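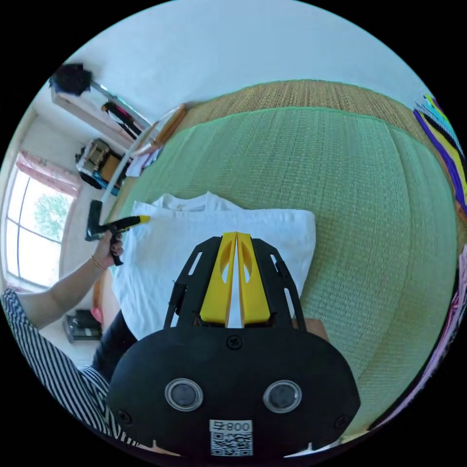 Deepika Chacko keeps the grippers in a plastic crate by her front door, with the chargers on one side and the spare fingers on the other. She collects folding data for Trarkov, a small company in Gurkstead that trains robot arms to handle laundry, and she does most of the work from people's homes. Before any of it can be useful to a robot, the tool in her hand has to be set up properly, and that takes up more of her day than the folding does.

A hand-held gripper is a robot's hand without the robot. A person works it, a camera on the body records what it does, and the recordings are later used to teach an arm that carries the same pair of fingers. If the fingers on the tool don't match the fingers on the arm, the lesson is a bad one.

The fingers are where most of the trouble starts. They are yellow, tall and tapered, with oval holes through the upper part, and they bend a little around whatever they hold. The two should come almost together along the center line when the gripper is closed. Chacko checks this first thing, before the camera is switched on. She closes the fingers on a strip of receipt paper and pulls. The paper should drag evenly at the tips. If it slides out from one side, a finger has crept on its mount, and she loosens it, pushes it home and tightens it again.

"People overtighten," she says. "They feel a wobble and go straight for the screwdriver. Half the time the wobble is the finger doing its job."

Fabric is hard on them. Lint packs into the slots of the open frame and works down toward the slide, and after a few days of towels the fingers begin to close late. Chacko brushes out the frame between homes with an old toothbrush and wipes the fingers with a barely damp cloth. She used alcohol for a while and stopped when one set went shiny at the tips and would no longer pick up a single layer of cotton.

The camera comes next. The lens gets a microfiber cloth and nothing else. A thumbprint is easy to miss in a bright room and will blur every seam and collar for a whole session. After cleaning it she records a short clip, opens and closes the gripper a few times, and watches the clip on her phone to see that both fingertips stay in view.

Each tool has a number and a QR code on its body, and she scans it at the start of the day so the recordings are filed with the right calibration. Skipping the scan cost the company most of a February. Two tools had been swapped between bags, and 156 recordings were filed under the wrong unit. Aslı Yüksel, who runs the repair bench at Trarkov, sorted them out by hand, looking for the nick in one tool's left finger.

Yüksel's bench is at the back of a rented unit on Ridgeway, between a shelf of bins and a sink. Tools come to her when the paper test fails twice, or when the slide feels rough after brushing. She takes the housing off, lays the screws out in a muffin tin in the order they came out, and blows the lint from the inside with a hand bulb. Compressed air pushes it deeper, she says. The slide gets a dry lubricant. Oil was tried early on, and it left marks on a customer's pillowcases.

She replaces fingers in pairs, even when only one is worn. A new finger beside an old one grips unevenly, and the cloth twists as it lifts. The used pairs go into a bin marked for practice. When a pair is changed, the gripper goes through a calibration routine on the bench — open, close, hold, repeat — and then folds 8 dish towels before she signs it out.

Her log for the current batch of tools runs to 1,603 entries, most of them one line long. "Brushed, ok" is the most common. Others say things like "late close, lint, again" and, once, "cat." The log has changed the maintenance schedule. Fingers used to be replaced when somebody complained. Now they are checked by hours of use, and tools that have been working on fleece or terry come in early.

The receiving end of all this is an arm called Justov, bolted to a table across the room from the bench. Its fingers come from the same mold and are changed on the same schedule. When Justov begins dropping sleeves, Yüksel looks at its fingers before anyone looks at the software, and more than once a toothbrush has been enough.

Chacko brings her tools in at the end of the day, usually a little after five. She puts the crate on the bench and says which ones felt slow. Yüksel tears off a strip of receipt paper and starts with those.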